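Looking After Wood Without Making It Your Whole Personality

Posted by Nidia Condori, 10 December 2022

There are people who oil their cutting boards on a schedule. I have met one. Her name is Amarachi Uzor, she taught me most of what follows, and her kitchen counter looks better than my car did when it was new. The rest of us remember the wood exists when a water ring shows up, usually under the plant.

So these are the tips for the rest of us.

Water rings

White rings are the good kind. The moisture is sitting in the finish and hasn't reached the wood. Lay a clean cotton dish towel over the ring and pass a warm, dry iron across it for a few seconds at a time, no steam. Lift and look. Repeat. If you get bored and turn the iron up, you will have a different mark to read about on a different website.

Black rings are in the wood itself. On bare or oiled wood, sand lightly with the grain and see how much goes. On a varnished table, buy a bigger plant pot.

Sticky tables

If your sleeve stays behind when you stand up, the table has a film of old cleaner and dinner on it. Mix a small squirt of dish soap in a bowl of warm water, wring the cloth out until it's barely damp, and wipe with the grain. Go over it again with plain water, then dry it right away. Do a patch underneath first if the table belonged to anybody's grandmother.

Spray polish is often what made it sticky to begin with. I had a can of the stuff under my sink through two apartments and gave it up only when it ran out.

Cutting boards

Food-grade mineral oil, warmed a little by standing the bottle in hot water. Wipe it on, leave it overnight, rub off what's left in the morning. Don't use olive oil. It goes rancid and your apples will taste like a drawer.

For onion smell, scrub with coarse salt and half a lemon, rinse, and stand the board on its edge to dry. Flat on the counter is how boards warp. Mine rocks like a boat and I still use it, mostly for bread - bread doesn't mind.

Never the dishwasher. You know this. You've done it anyway.

Scratches

The walnut trick works on light scratches in medium or dark wood. Rub the nut along the scratch, wait a few minutes, buff with a soft cloth. It doesn't fix anything, but it darkens the pale line so your eye slides past it. On light wood, skip the nut and use clear paste wax.

Wax crayons sold for furniture are fine for deeper ones. Get a shade lighter than you think you need. I got a shade darker, and my bookcase has had what looks like an eyebrow ever since January.

Reading the grain

Anything you rub on wood should travel the way the grain does. That's easy on a straight pine shelf. On a busy top, with streaks wandering off at a slant and a few of them curving on the way, pick the main direction and stick with it. 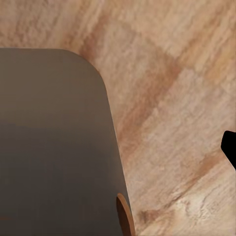 If you do have to sand, start with a finer paper than feels useful. Wrap it around a block or a cork so you don't dig a trough with your fingertips, and wipe off the dust before you judge the color. A spot that looks cured under dust tends to come back the moment the oil goes on. Amarachi wipes hers down with mineral spirits first to see what the finish will show. I use a damp thumb, and it has let me down 2 times out of 2.

Oily rags

The serious part. Rags soaked in linseed oil can heat up and catch fire on their own in a heap. Spread them out flat, outside, away from anything that burns, until they're stiff and dry, or put them under water in a metal can with a tight lid and check how your town wants them handed over. Don't ball them up in the kitchen trash. Mineral oil doesn't dry that way, but keep the habit for everything and you won't have to remember which is which.

Wobbly chairs

Scrape out the old glue before adding new. New glue over old glue is decoration. Use ordinary wood glue, clamp the joint or wind a rope around the legs and twist it tight with a stick, and leave the chair alone for a full day. Put something on the seat, a stack of magazines or a cactus, or somebody will sit on it in the first hour. At my house it was me.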